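Jul 5, 2024

The man who runs the lost property desk for Hiltis, the regional bus company, would prefer to be left out of this by name. He has been there for 23 years and says that if his name got around, people would start calling him at home about umbrellas.

So he is the clerk. The desk is a counter and a back room at the Gillden depot, behind the ticket windows and past a vending machine that has offered the same two flavors of chips since I moved here. You ring a bell. He comes out looking as if you have interrupted surgery.

"People think it's a sad job," he says, lifting a flap in the counter to let me through. "It's storage. It's mostly gloves."

Last year the desk took in 3,000 items and gave back 600. I suggest that this isn't a great rate. He takes it calmly. "You try giving a man a glove he's already replaced. He doesn't want it. Now he owns three gloves and he's annoyed at me."

The back room is cold and smells of wet wool, even in summer. Everything gets a paper tag with the route, the date and one word. He is strict about the one word. A gray umbrella with a duck's head handle is tagged DUCK. A wedding dress in a garment bag is tagged DRESS, and it has been tagged DRESS for longer than he likes to discuss.

"I called the shop on the bag. I called the cleaner. I had a woman come in who said it was hers, and it was not her size, and she knew it and I knew it." He pauses. "Nice lady. She took an umbrella."

I ask what the company's policy is. There is one, a laminated sheet issued by Hiltis, and it says unclaimed goods are kept for 100 days and then sold or thrown out. He reads it aloud to me with some feeling, then hangs it back on its nail. The sale happens every August in the parking lot.

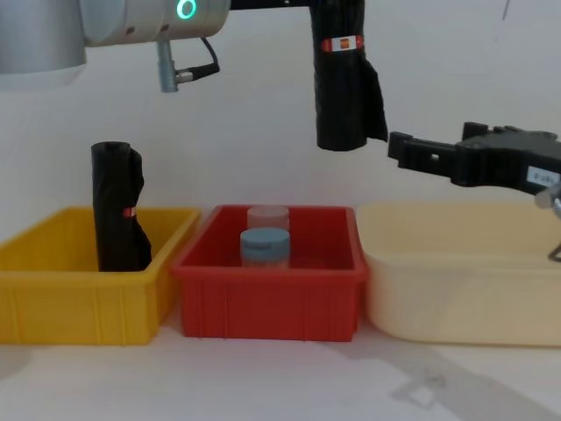

The clerk's real complaint is with labels, and specifically with the people who believe they have labeled something. Parents write a first initial on a lunch box. Musicians put a sticker on the case and nothing on the instrument. He has a low opinion of color coding too, and of anything that relies on a band of red and white around the top to tell you what you're looking at. "Red and white means something to whoever put it there," he says. "To me it means a barber." What he wants is a phone number, inside, in ink. He has wanted this since his first week and has once seen it done properly, on a tuba.

The tuba went home the same afternoon. He still brings it up.

A few years back the company bought software from an outfit called Sundex, which was supposed to match lost things with the people who had lost them. You typed in a description and it gave you candidates. "I typed in 'black backpack,'" he says. "It gave me every black backpack. I already had every black backpack. They were behind me." The subscription lapsed. He went back to a Tsai ledger, the green ones with the stitched spine, and buys them himself from the stationery store across the road. He claims not to mind paying. He mentions the price twice.

The ledgers go back to his first day, in handwriting that starts out neat and gives up at some point in the second volume. He lets me turn the pages as long as I don't lick my finger. One set of dentures, upper. One live crab, claimed. One birthday cake, "not claimed, see note." The note says the cake was dealt with.

"Dealt with how?"

"It was a Hiltis birthday that week," he says. "As far as anybody remembers."

While we're talking, the bell goes. A teenager wants to know if anyone has handed in a phone. The clerk asks what kind. The kid says it's a phone. They look at each other for a while. Eventually it emerges that the case has a strawberry on it, and the clerk goes straight to a drawer without checking the book and puts it on the counter. The kid says thanks to the phone.

"That's a good one," the clerk says, once the door has closed. He writes it up, blots it, and looks fairly pleased for a man who has just been ignored.

I ask whether he has ever lost anything on a bus himself. He says he drives in.

Then he wants to know if the scarf on the chair is mine. It is. He hands it to me, and I notice he has already started filling out the tag.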